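Speaker notes: Small drawers, small rooms
Fouzia Afridi
Evening talk at Rustside, 40 minutes plus questions

Start once the back row has sat down. Say hello, say where the restrooms are, say the handout is by the door.

Opening

I fit out small apartments and home offices. Most of what people ask me about is closets. Tonight is about drawers, and mostly small ones, the kind of unit that sits on a desk or a dresser and holds the things that otherwise end up in a bowl.

Ask for hands: who has a drawer at home they can't open all the way? Wait. Usually it's most of the room.

Part one: what goes in

Tell the Bodin job. One-bedroom apartment, two people, 534 square feet. They had bought four sets of small drawers over the years and every one of them was full. We emptied all of them onto the bed. Pens, chargers for phones they no longer owned, takeout menus, spare buttons, a lot of batteries. We put back enough to fill one set. The other three went to a neighbor.

The point for the audience is to empty first and buy later. Say it slowly. People write this one down.

Then how to split three drawers:
Top drawer is for things you reach for daily. Keys, glasses, the good scissors.
Middle is weekly. Stamps, tape, the checkbook if you still have one.
Bottom is for things you need to know the place of, such as passports and spare keys.

Someone will ask about labels. I don't mind them. On a white unit a small label on the side panel looks better than one on the front, and you still see it when you walk up.

Part two: pulls

Knobs catch sleeves. Bar handles catch bag straps. In a narrow hallway I go for a recessed pull, a shallow dip in the drawer front that you get your fingertips into. You can also hook a finger over the top lip of the drawer once it's out a little. The drawback is that recessed pulls collect dust, so wipe them when you wipe the top.

Pass around the sample fronts from Clomari here. Get them back before the break. (Lost one in October.)

If the unit is light, opening the top drawer all the way can tip it. Put the heavy things at the bottom. A bit of non-slip liner under the base helps too. Liner under a tablecloth does nothing, it has to touch the unit.

Part three: keeping it up

Junaid Rind from the Mirkska workshop is taking this section. He has his own notes. Ten minutes, and he will want the table near the front. If he runs over, skip the part on dividers, it's on the handout.

Dividers, if there's time: cut down cereal boxes before you spend money. Live with the cardboard for a month. By then you know what sizes you want.

Close

Give the one job for this week. Pick a single drawer, take everything out, put back only what you used this year. Leave the rest in a bag by the door.

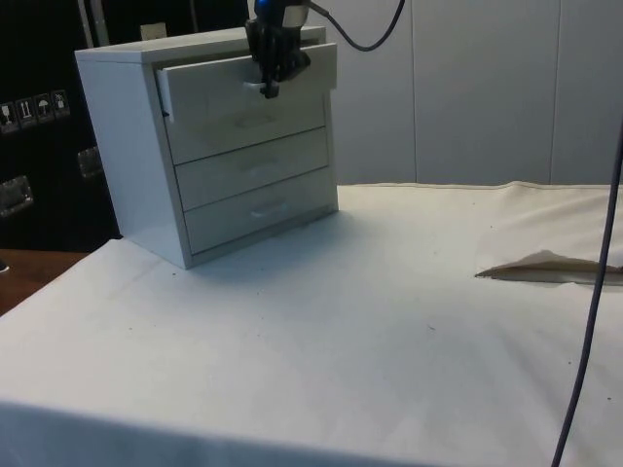 If they only do the top drawer, that's fine. It's the one that gets opened most and it fills up first, so it should be done again in spring anyway. Then questions. Repeat each question into the microphone, the people at the side can't hear the front row. Chairs get stacked along the window wall afterward.

Related notes
Shelves above eye level
What to do with cords
Hall closets, part 2
Handout: measuring a drawer before you buy

Last updated: September 13, 2018

Contact Fouzia Afridi | Copyright Fouzia Afridi, all rights reserved | Back to top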